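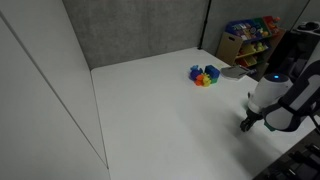
Toys at the far end of the big white table.

We stayed four nights at the Hotstead in March, two adults and two kids, and I've been meaning to write this up ever since because I went back and forth so much before booking. Most of the reviews I found were either from couples on a weekend away or from people who were furious about parking. So this one is for families who are mainly going for the water park and want to know if the hotel is worth paying extra for.

Short version: yes for the pools, mostly yes for the room, no for dinner.

The Hotstead is the bigger of the two hotels at the Gisuncombe resort. The other one, Polley Lodge, is cheaper and older and sits across the road, and you take a shuttle over to the slides. My friend Eun-seong Do did Polley last summer with her three and said the shuttle was fine in the mornings and awful at closing time, when everybody is in a damp swimsuit and wants to leave at once. At the Hotstead you walk down an indoor corridor in your flip-flops. I can't tell you how much that was worth to me with a four-year-old! We went back to the room for naps two days out of four and didn't have to put real shoes on once.

Check-in was supposed to be at 4 and we got our key at 4:30. Not terrible, but there was one person at the desk and a long line, and the kids had already spotted the slides through the window, so you can imagine. They do let you use the pools before your room is ready. Pack swimsuits in a separate bag, I wish we had.

We booked what they call a Family Double, which is two queens plus a little bunk nook behind a half wall. The nook was a huge hit. It has its own reading light and its own outlet, and my older one basically moved in. The queen beds are on the soft side, my husband's back complained, mine didn't. The bathroom has a real tub and a shower head you can take down, and there's a clothesline that pulls out over the tub (use it, the towels are thick and take forever to dry). The mini fridge is small but it held milk, yogurt and a pack of lunch meat. No microwave in the room. There's one by the ice machine on each floor, and ours was clean.

We were on the second floor over the courtyard, and I'd ask for something higher. You hear the fountain, which is nice, and you also hear the delivery carts, which start before six.

Now the water park. There are 12 slides and we got to all of the ones our kids were tall enough for. The Lakatos is the big one, with the raft that drops you into a bowl and spins you around. I rode it with my seven-year-old and screamed the whole way down while he laughed at me. The wait was some 18 minutes at its worst and we walked right on in the last hour before dinner, so go then. The toddler pool is warm, the lazy river is less warm, and the wave pool was downright chilly. Lifeguards were everywhere and paying attention. One of them, Do-yoon Ban according to his name tag, spent ages coaxing my youngest down the little frog slide, and then she wouldn't get off it for the rest of the afternoon. Somebody give that kid a raise.

Lockers are extra, even for hotel guests, and I thought that was cheeky. Same with the rafts on the lazy river, unless you get there early enough to grab one of the free ones.

Food is where they lose me. Breakfast is included and it's good, with eggs made to order and a waffle iron the kids can work themselves. Dinner at the buffet came to $80 for the four of us and the chicken was dry, the pasta was sitting in water, and the dessert table had been picked over by 6:30. We did it once. The other nights we drove into town for pizza and once for tacos, and everyone was happier. The snack bar by the pools is okay if you stick to the fries.

Wi-Fi worked in the room, not so much in the nook. Housekeeping came every day without being asked and left extra towels when I left a note. Parking is included, whatever those other reviews say, but the lot nearest the door fills up by late afternoon and the overflow lot is a hike with luggage.

Would we go again? We're already looking at next spring, probably for three nights since the kids were wiped out by day four. I'd book the same room type on a higher floor, bring a cooler, and skip the buffet completely. If yours are still in swim diapers you might be fine saving the money and doing Polley Lodge, but check the shuttle times first. They were cutting them back when we were there.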